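Kornix Home Boards > Kitchen & Table > Spoons, chopsticks and where you keep them

tetteh_b
Original poster

OK, I need to gush for a minute. We had a big soup night in December and I finally pulled out the dark metal spoons that had been sitting in a box since we moved. You know the kind, round bowl, skinny handle, kind of a dull grey-brown. I always thought they looked dingy next to the shiny ones. Well, I was wrong! They feel wonderful in the hand and they look so good next to white bowls.

So now I want them out on the table all the time, together with the chopsticks. My question is how everybody stores the two together. A jar? A tray? Just a pile in the middle and people grab what they want? I'm leaning toward the pile — it makes dinner feel like a party.
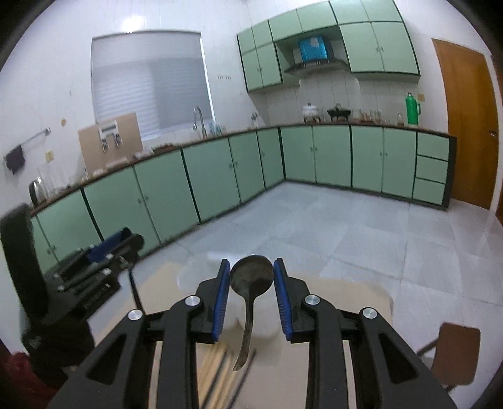 One of the dark spoons, chopsticks on the table below.

The handle gets wider at the end and has that slanted tip, and I love it. Tell me your setups!

-----

irja_v

Oh, I'm so happy somebody started this one! I have a round-bowl spoon very much like that and it's the first one I reach for. Soup, porridge, yogurt, everything.

I'm on team jar. Mine is a heavy crock from a little shop in Kallio, spoons bowl up, chopsticks tips up, and it lives on the table. Takes up no room and you can carry the whole thing to the sink when you wipe down.

-----

Lenni P.

Have to disagree with the jar, sorry Irja. Everyone who reaches in for chopsticks ends up touching the tips of four other people's. And a tall jar gets knocked over. Ours went over twice in one week and we gave up on it.

Flat tray, all the way. Mine is 19 cm wide, long enough for the chopsticks, spoons on one side.

-----

irja_v

Tips down then! Problem solved. :)

-----

Lenni P.

Then they sit in whatever is at the bottom of the jar. Have you looked at the bottom of your jar?

-----

irja_v

I have now. I'm washing it.

-----

zeyuzou
162 posts

I vote for the pile, but I'd sort the chopsticks first. I see you've got light wood and dark ones bundled up together there. We do the same and my kids love hunting for a match, but if you have guests it's nicer to lay them out in pairs.

Also those green cabinets!! Is that the original color or did you paint them? With the pale tile it looks so fresh. I've been trying to talk my husband into green for ages.

-----

tetteh_b
Original poster

Thank you!! We painted them, 2 coats, and the color was mixed for us at Indton. They were a sad tan before. The floor came with the place and I've really warmed up to it, even if it shows every single crumb.

Good call on the pairs. I never sort them and I don't think I've ever sat down to a matching set in my own house.

-----

Aleksi K

Question about the patches inside the bowl of the spoon. Is that just the finish or is it tarnish? If it's tarnish I'd give it a good rub with baking soda paste. I did that with a set from my aunt and they came up beautifully.

-----

Lenni P.

Please don't scrub it before you know what it's made of! Some of those dark finishes are only a coating and you'll take it right off. Mild soap, soft cloth, dry it right away.

-----

Aleksi K

Fair, mine were plain silver plate with no coating. I'd still try a tiny spot on the back of the handle.

-----

tetteh_b
Original poster

I have no idea what the metal is, they came from a market stall in Piduvley with no label on them. I'm leaving the patches alone for now, I like them that way. Soap and a towel it is.

And I'm going to try Lenni's tray this week, with Zeyu's pairs. If it feels too neat, back to the pile!

-----

irja_v

Crock is clean, by the way. Still team jar.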